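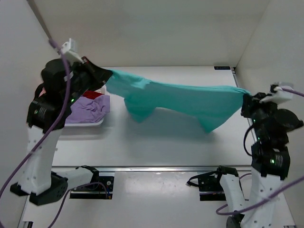
흰 작업대 위에 펼쳐 든 청록색 천

청록색 면 원단 선세탁 후 식서 방향이 틀어집니다

Blažena Michalík
1월에 산 청록색 평직 면으로 베갯잇을 재단하려고 합니다. 선세탁 전 폭 92cm, 길이 600cm였고, 40도 표준 코스로 한 번 돌린 뒤 널어서 말렸습니다. 마른 다음 반으로 접어 변끼리 맞추면 접힌 선 쪽에 사선 주름이 생기고, 주름을 없애면 양 끝단이 6cm 어긋납니다. 다림질로 잡히는 수준인지, 아니면 그냥 변을 기준으로 재단해도 되는지 궁금합니다. 원단은 Soletard에서 구입했고 라벨에는 면 100%라고만 적혀 있습니다. 수지 가공 여부는 모릅니다.

Peter Charvát
끝단이 실제 씨실 방향과 일치하는지부터 확인해야 합니다. 매장에서 가위로 자른 단은 대개 씨실과 평행하지 않습니다.

변 가까이에 가윗밥을 넣고 씨실 한 올을 반대쪽 변까지 뽑으십시오. 중간에 끊어지면 뽑힌 자국까지 자르고 다시 올을 잡습니다. 양 끝을 이 선대로 자른 뒤 다시 접어 보십시오.

그래도 어긋나면 직물 자체가 틀어진 것입니다. 분무기로 고르게 적시고 짧은 쪽 대각선의 두 모서리를 잡아 당깁니다. 길이가 600cm이면 한 번에 되지 않으니 먼저 필요한 길이로 나누십시오. 당긴 뒤 평평한 곳에 놓고 직각자로 모서리를 확인한 다음, 올 방향으로만 눌러 다립니다. 대각선으로 밀면 다시 틀어집니다.

수지 가공된 원단은 당겨도 원래대로 돌아옵니다. 이 경우 교정은 포기하고 날실 방향만 맞춰 한 겹씩 재단하는 편이 낫습니다. 변은 본판과 수축률이 다를 수 있으므로 당기는 느낌이 있으면 잘라내십시오.

Ollow
저는 그냥 재단합니다. 베갯잇은 별로 티 안 나요.

Paredes
윗분 말씀은 무지에 한해서 맞고 체크는 바로 보입니다. 그리고 세탁 후 폭을 안 적으셨는데, 제가 쓰던 비슷한 면은 92cm에서 82cm까지 줄었습니다. 패턴 배치 전에 폭부터 다시 재세요.

Blažena Michalík
올을 뽑아 잘랐더니 어긋남이 거의 없어졌습니다. 끝단이 비뚤게 잘린 것이었습니다. 폭은 아직 안 쟀습니다.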